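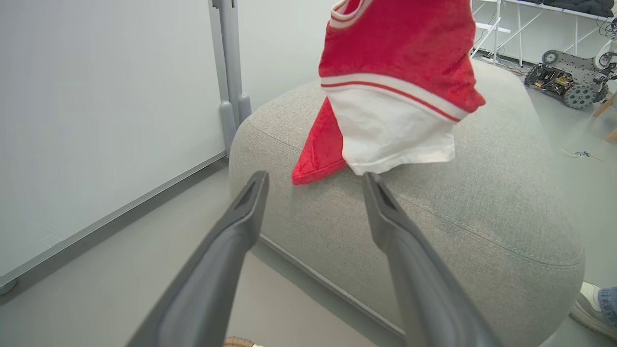 A red and white top on the grey ottoman in our sorting room, next to the whiteboard.

About Pleterholm

Pleterholm is a small clothing exchange for families with children. People bring us the clothes which no longer fit, and they take home others which do. We started in November with one rail of coats and a lot of optimism, in the front room of Maxine Trevaskis. Today we have 2 rooms, a proper counter and 19 shelves, and Maxine has her front room back.

How it works

You can bring clothes in any bag or box, washed and dry. We look at each piece on both sides, close the zips and check the seams under the arms, where most of the damage hides. Then the piece is folded and goes to the shelf of its size. Sports shirts and sleeveless tops have their own shelf, as parents ask for them all year and not only in summer.

For every piece we accept, you receive one point. A point is good for any other piece in the house, small or big. We tried at first a system with different values for coats and for T-shirts, but it made long discussions at the counter and we stopped it.

The sorting room

This is the room behind the counter, and visitors are welcome to look in. The ottoman is the most used furniture we own. It is wide and soft, so a shirt can be laid across it and folded without bending down to the floor. The whiteboard stands on wheels and we move it to where we need it. Dexter Holloway writes there the sizes we are missing, and he wipes it clean when the list is done.

Stains are treated the same day with a soft brush and plain soap. White collars and white stripes need the most patience, mainly when there is red beside them – for those we use only cold water.

Who we are

Maxine takes care of the counter and the opening hours. Dexter came 3 years ago and is responsible for sorting and repairs. He sews on buttons better than all of us and he is happy to show you how it is done.

What we cannot take

Please do not bring shoes, underwear or bicycle helmets. School uniforms are welcome if the name label is removed. If you are not sure about something, bring it anyway and ask – we will look at it together at the counter.

Page last changed: 15/12/2020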